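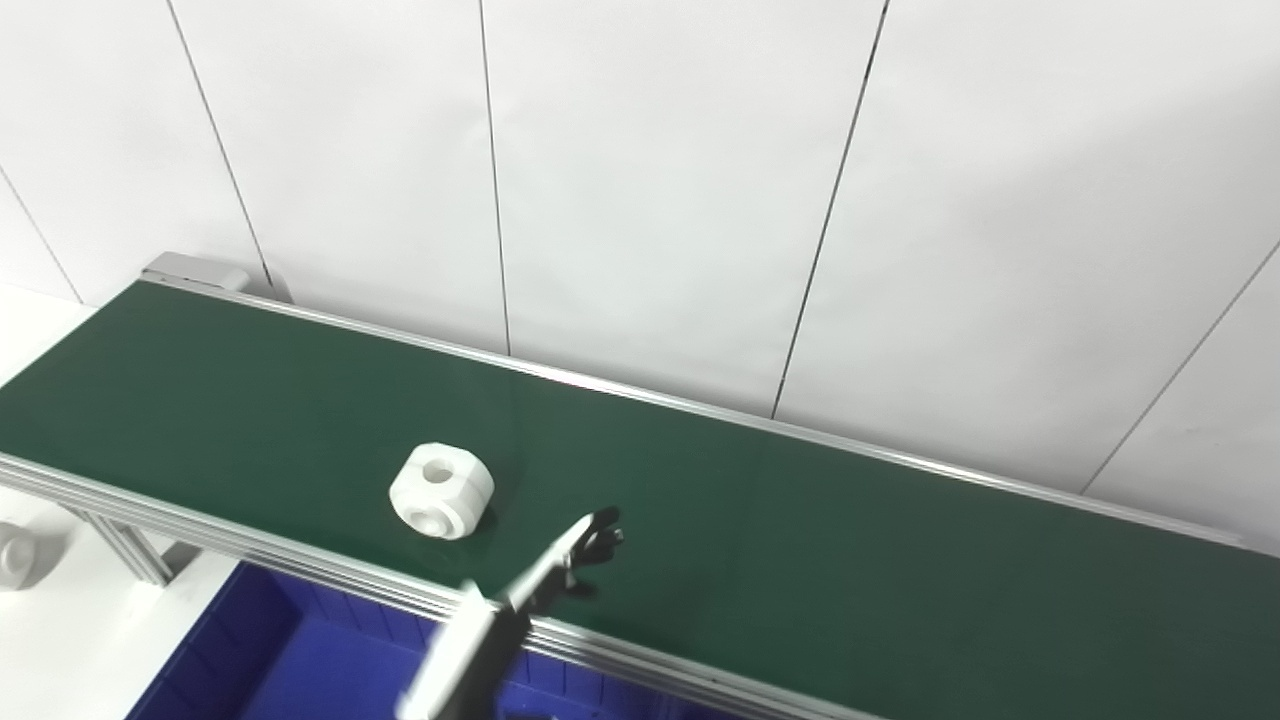

astthorpe-parts: readme

Stills and notes from the sorting line at Astthorpe. White plastic parts on a green belt, blue bins below. Put together by Valentin Riviere, last edited 22/10/2018. Still rough in places, sorry.

What's in it
1,861 stills in the stills folder
1,386 of them have a part label, the rest are unlabelled (see Known problems)
parts.csv – one line per still, part name, bin, notes
bins.csv – which bin takes what

Part names
We use the names from the shop floor, not the ones on the drawings. 
kasten – the thick block with chamfered corners. Hole through the top face, another in the side. Most of the set is this one.
busel – a plain short sleeve, one hole only.
tredska – flat plate, rounded ends. Only 210 of these, so don't lean on them much.
If you can't see the side hole on a kasten it's still a kasten, go by the corners. A few got put down as busel early on, I've fixed the ones I found.

How the labels were done
By hand, one person (me), over a few evenings in February. Then a second go through everything marked "unsure". Label is the part on the belt. If the belt is bare, put none. Parts already in a bin don't get a label, even if they are in plain view.
Shadows on the green can look like a second part when the lamp is low. They aren't.

Columns in parts.csv
still, part, bin, side_up, notes
side_up is top, side or unsure. Left blank for tredska.
notes is free text, half of it in my own shorthand. sm = smeared, ov = overlapping, rb = right by the rail.

Known problems
- bin column is wrong for the first batch, bins 2 and 3 got swaped. Use bins.csv insted
- unlabelled stills are mostly smeared ones or parts lying half under the rail
- no scale given anywhere. Measurements are on the drawings, which aren't in here
- white on white: where two parts touch, the edge between them is hard to make out

Use
Fine to copy and use inside the works. Ask before passing it on.

To do
redo the first batch
more tredska
proper names for the notes shorthand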